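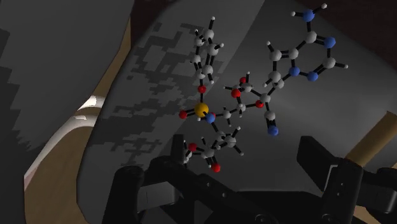

The molecule floating over the gripper in our simulated room, red, blue and one yellow.

Print this post | E-mail this post
Reading time: 2 minutes

I promised I'd write up how I look after the virtual cell at Elside, and it has only taken me until July! Most of it is housekeeping. Before each batch I put the arm back to its home pose, open and close the fingers, and then go round the collision shapes one at a time (Lurngate, our scene loader, has a habit of dropping one). The last batch was over 2538 runs, so a small slip gets repeated an awful lot.
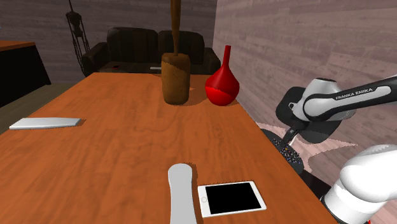

The arm beside the long table, with the tablet and the red vase.

Finger friction took me the longest. I began at 40 on the Peretti slider, crept up to 50 — far too grippy — and came back down again with a cup of tea. Next job is the wrist limits, and I'm rather looking forward to it.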